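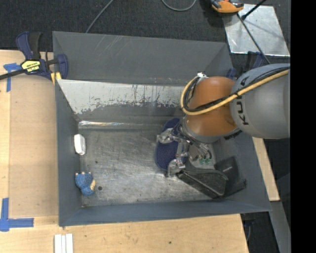
The Kerslake steel bin is an open-top storage bin with sloping walls, sold for workshops, mudrooms and utility rooms. It is the larger of the two bins in the Kerslake range, and it has no lid, no liner and no dividers. Bare metal marks easily, and anyone buying one should decide early whether that matters. The floor of a bin in use ends up covered in fine swirling scratches, brightest toward the middle, where things get set down and dragged. Thin pale scratches on the far outer panel show up clearly against the dark gray, and there are rusty brown flecks on the pale strip of inner wall behind the base fold. A navy blue item the shape of a shoe sole or slipper lies in it with a wide stretch of empty floor to one side, so the footprint is generous for footwear, small tools and similar loose goods.

I have used the bin since October in a utility room with a concrete floor and no heating. For most of that period it held house shoes and garden clogs. For the last part of it I moved it to a bench and used it for offcuts and hardware, mainly to see how the floor panel behaved under harder contents.

Construction

The body is folded sheet. The far wall meets the base along a single horizontal fold, and the fold is the stiffest part of the bin. Pressing on the middle of the floor with a flat hand produces a small amount of flex and a dull popping noise when the panel returns. The noise is harmless, but it is audible from the next room, and a bin used late in the evening on a hard surface will be noticed.

The walls do not flex in normal handling. With the bin loaded, lifting from two opposite edges causes the longer walls to bow inward slightly. Lifting from the corners avoids this. There are no handles. Kerslake lists a pair of clip-on grips as a separate part, which I did not buy, and the edges are comfortable enough without them if gloves are worn. Bare-handed, the edge leaves a line across the fingers after a short carry.

There is a small round hole in the floor toward one corner. The leaflet in the box makes no mention of it. In my use it has served as a drain, although the floor is flat and water does not travel to it unless the bin is tipped. Small screws and washers will find it. A piece of tape on the underside solves the problem for dry contents.

Sloping walls

The slope is the main difference between this bin and a straight-sided crate, and it has consequences in both directions. Access is better. A hand can reach the bottom corners without the wrist catching on the rim, and flat objects that have slid against a wall can be picked up by pushing them a short way up the incline. Brushing out dirt takes a few strokes with a bench brush.

The cost is floor area. The opening is noticeably wider than the base, so a shelf that fits the rim will have unused space beneath it on both sides. Tall contents lean outward. Boots stood upright fall against the wall and stay there, which puts the soles at an angle and leaves grit along the fold. For boots I would choose a straight-sided tray.

Empty bins nest. Two of them stack to little more than the height of one, but they bind if pushed together firmly, and separating them takes a twist and some noise.

Surface and corrosion

The metal has no coating on the inside. Kerslake describes the finish as "natural," which is accurate. Scratches appear in the first week and continue to accumulate until they overlap, after which new ones are hard to pick out. I regard this as cosmetic. Buyers who want the bin for a hallway may not.

Rust is a more practical matter. Standing water left overnight produced faint brown spots on my bin, mostly along the fold. They came off with a nylon pad and a little light oil. After I started drying the bin before refilling it, no further spots formed. I would not store wet shoes in it without a mat.

The outer panels have held up better. Scuffs collect along the lower edge, where the bin is pushed across the bench, and the underside will mark soft wood. I fitted felt pads after finding a gray smear on the benchtop. The pads stay on if the metal is wiped with alcohol first.

Cleaning

Dry dirt brushes out. Dried mud needs warm water and a cloth. Scouring powder should be avoided, as it leaves a dull patch that does not match the rest of the floor. The fold line holds fine grit, and a stiff paintbrush is the best tool for it.

Compared with the alternatives

I also tried the Irnus molded tub and the Kotetti wire basket. The Irnus is quieter, lighter and does not rust. Its walls are soft enough to bulge when the tub is full, and the interior holds odor after a season of shoes. The Kotetti ventilates well and is the best of the three for damp footwear, but small items drop through the mesh and mud goes straight to whatever is underneath.

The Kerslake is the most rigid, the easiest to brush out and the loudest. It is also the only one I would trust with metal offcuts. Sernus makes a felt liner that fits the base with light trimming. It removes most of the noise and slows the scratching, and it has to be lifted out for cleaning each time.

Faults

The sample arrived with a slight burr on one corner. Two passes with a fine file removed it. One wall was a little out of square with the base, enough to see when the bin is set against a straightedge, with no effect on use. The packaging was a single sheet of cardboard and a strap — minimal, and probably the source of the first scuffs.

Rating

Rigidity: very good
Access: very good
Noise: poor
Surface durability: fair
Use of shelf space: fair
Ease of cleaning: good

Recommended for a bench or a utility room, with felt pads underneath and tape over the hole if small hardware is going in. For a hallway, buy the liner at the same time.

Danilo Belmonte
2025-06-06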